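4. Rules of practice for the shared workspace

4.1 Scope of the rules

The safety standards for industrial robots tell us how to protect a person from an arm. They say much less about how two arms on one table should behave towards each other, or how the people who operate them should record what was done. In the first months of the Lorkamik project every operator had personal habits, and the recordings made at Vemcombe could not be compared with those made at Hamthorpe. In June we therefore wrote down a set of working rules, which we call the Jafri protocol after the name of the building where it was first used. The protocol has 4 parts: the state of the table, the zones of the two arms, the handling of the card, and the log. The present section describes them in this order.

The task is the same in all parts. A small card folder lies open on the table, and three bins for cards stand behind it. The operator moves cards between the bins and the pockets of the folder with both arms. It is a light task with no heavy loads, but it demands that the two grippers work very close together, and for this reason it is a good test for the rules. 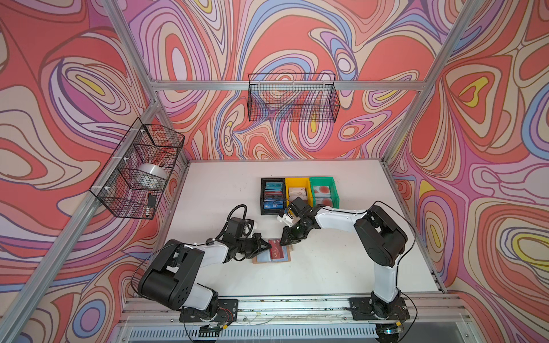
Figure 3. Both grippers at a red card lying across the open folder. The fingertips of the left gripper touch the card. The bins stand at the rear of the table.

4.2 State of the table

Before the first episode of a session the operator checks the table against a printed list. The bins are placed side by side in a fixed order, black on the left, yellow in the middle and green on the right. We fixed the order because the early logs referred to bins only by their colour, and a reader could not know where a colour had been. The folder is opened fully and placed in front of the bins. Its exact position may vary from one episode to the next, and we encourage this, but it must be reachable for both arms without stretching either of them to the end of its range.

Objects which are not part of the task are kept off the table. Two wire baskets are fixed to the cell for such objects, one at the rear and one at the left side. Tape, small tools and similar items go to the left basket. The rear basket should stay empty during recording, as it is nearest to the path of the wrists when they reach for the bins. An operator who needs something from a basket first brings both arms to rest, then takes the item, and marks the interruption in the log.

Small marks on the table surface are accepted. We had at first a rule that the surface must be cleaned before each session, but the operators applied it unevenly and we removed it. The present text asks only that nothing on the surface can be picked up or pushed by a gripper by accident.

4.3 Zones and right of way

The table is divided into a left zone, a right zone and a common zone. The common zone contains the folder and the front edge of the bins. Each arm may move freely in its own zone. In the common zone both arms may be present at the same time, but only one of them may travel. The other holds its position, or moves only its fingers.

The arm that has a card between its fingers has right of way. If both arms hold the same card, for example during a transfer from one gripper to the other, the arm that gripped first leads the movement until the second grip is confirmed. The minimum distance between the two wrists is set to 40 mm in the controller. This value is a limit for the software and not a target for the operator - the written rule asks for a clear gap that can be seen from the operator's seat.

The case in the picture at the end of this subsection is a typical one. The left gripper has a blue card at the edge of the folder, and the right gripper is near to it, in front of the black and yellow bins, pointing down. Under the rule the left arm has right of way, and the right arm may not cross to the other side of the folder before the card is released. New operators often find this slow. We observed that they try to prepare the next movement with the free arm, and that this is the moment at which most of the stops by the distance monitor take place.

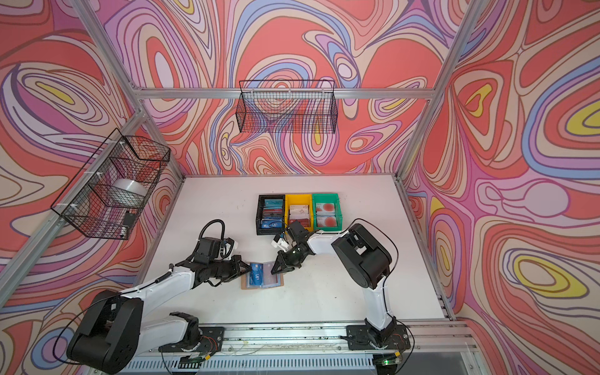 4.4 Handling of the card and of the sleeve

The pockets of the folder are made of a thin clear material and can be damaged more easily than the cards. The protocol therefore limits what the fingers may touch. A card is gripped at its edge, by the smallest area that holds it securely. The fingers may press on a pocket from above to keep it still, but they do not close on it. When a card does not enter a pocket at the second attempt, it is withdrawn fully and gripped again. A third attempt with the same grip is not allowed, even if it looks promising.

A further rule concerns blue objects and others which have printing on both the object and the cards. In such a case the operator names the object in the log by its kind and colour, and never by the printed word alone. We introduced this after two annotators had used the same word for two different things.

Objects which are carried over the bins need more attention than objects over the folder. When one arm holds an object above or in front of a bin, the other arm waits beside the folder with its fingers clear of the pockets. The carried object is lowered only after the holding arm has stopped, because a swinging object can disturb the cards which stand in the bin. The same waiting position is used whichever arm is carrying. In the situation shown next, the right arm has a blue object at the bins and the left gripper is just to the left of the folder and slightly above it, so the positions agree with the rule. 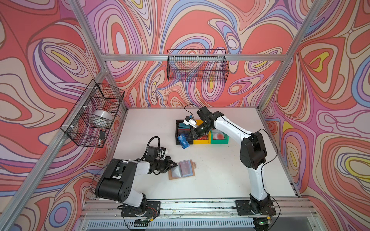
4.5 The log and the acceptance of episodes

Each episode receives one entry in the log. The entry states the site, the arm that made the first grip, the bin or bins used, and the result in one of the words "complete", "partial" or "stopped". A free comment is permitted but not required. The operator writes the entry directly after the episode and before the table is changed for the next one. Entries written from memory at the end of a session are marked as late, and they are not used when we compare the two sites.

An episode is accepted when the table check was done, the distance monitor did not stop the arms, and the entry is not late. The result of the task plays no part in this decision. A partial episode which follows all rules is accepted, and a complete episode which breaks one of them is not. Of the 2,593 episodes recorded at Vemcombe and Hamthorpe under the protocol, 2,120 were accepted. The most frequent reason for refusal at both sites was a late entry, followed by a stop of the monitor in the common zone.

The right of way rule remains the part that operators ask about most. It is clear when exactly one arm holds a card, but it says nothing when both arms are empty and both need to enter the common zone. At Vemcombe the left arm goes first in this case by local custom, while at Hamthorpe the decision is left to the operator. We have not yet unified the two, and the comparison in Section 5 treats the sites separately on this point.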